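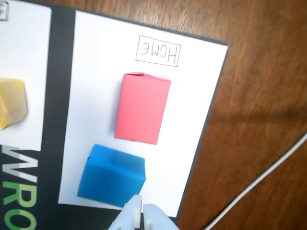

Brilari 薪级管理模块

产品概述
Brilari 薪级管理模块用于维护机构内部的职等、职级与薪点表,并将薪点表与人事主档、考勤及工资核算程序对接。适用对象为采用固定薪级制度的事业单位、公用事业公司和学校。模块可单独部署,也可作为 Stanotley 工资核算平台的组件安装。

薪级结构
标准配置含11个职等,每个职等下设10个薪点。职等与薪点的数量均可在“结构定义”中修改,修改后须重新生成薪点表方可生效。每个薪点由职等代码、薪点序号、基本工资额、生效月份四个字段组成。历史版本只读保存,不可覆盖。
同一职等内的晋点方式分为两种:按服务年限自动晋点;按考核结果人工晋点。两种方式可在不同职系中并存,但同一员工在同一核算期内只能适用一种。

地区调整
地区津贴以百分比形式叠加于基本工资,不写入薪点表本身。系统按员工主档中的“工作地点”字段取值。工作地点在核算期中途变更的,按自然日分段计算,保留小数点后4位,汇总后按2位小数四舍五入。

兼职与非全时人员
非全时人员按约定工时与标准工时之比折算。折算系数由人事主档传入,本模块不作校验。系数为空时按全时处理,并在核算日志中记录警告。

追溯调整
薪点表于年中修订时,可指定较早的生效月份。例如8月发布的新表可自同年4月起生效,系统逐月比较新旧应发额,差额列入单独的工资项目“薪级补差”。已离职人员默认不参与追溯,需在批处理参数中勾选。追溯结果在确认前不影响正式核算数据。

数据接口
导入:CSV(UTF-8 编码,首行为字段名)、XLSX。
导出:CSV、XLSX、PDF(仅薪点表)。
与 Patlow 考勤系统的接口为单向读取,同步时间默认为凌晨2时,可调整。
接口账号须具备“薪级只读”或以上权限。写入权限仅对管理员角色开放。

权限与审核
角色分为录入、复核、管理员、审计。录入人与复核人不得为同一账号。薪点表发布须经复核;发布后的更正以新版本形式提交,原版本的操作记录保留。审计角色可查看全部版本及日志,无修改权限。

已知限制
不支持以计件方式确定基本工资的岗位。
单个法人实体只能启用一套职等代码;多套并用时须分设实体。
PDF 导出不含地区津贴列。
浏览器端表格编辑一次最多选取一个职等。

交付内容
安装介质、管理员手册、字段对照表、薪点表导入模板。初始数据迁移不含在标准交付内,由 Wu 实施部另行报价。报价前请提供现行薪级表及员工人数,不需提供个人工资明细。

订购与技术联系
订购及许可变更:Kuo-hua Yang
接口与迁移问题:Bheki Ngubane
来函请注明模块版本号及所连接的平台版本。

相关产品
Stanotley 工资核算平台
Patlow 考勤系统
Brilari 职位编制模块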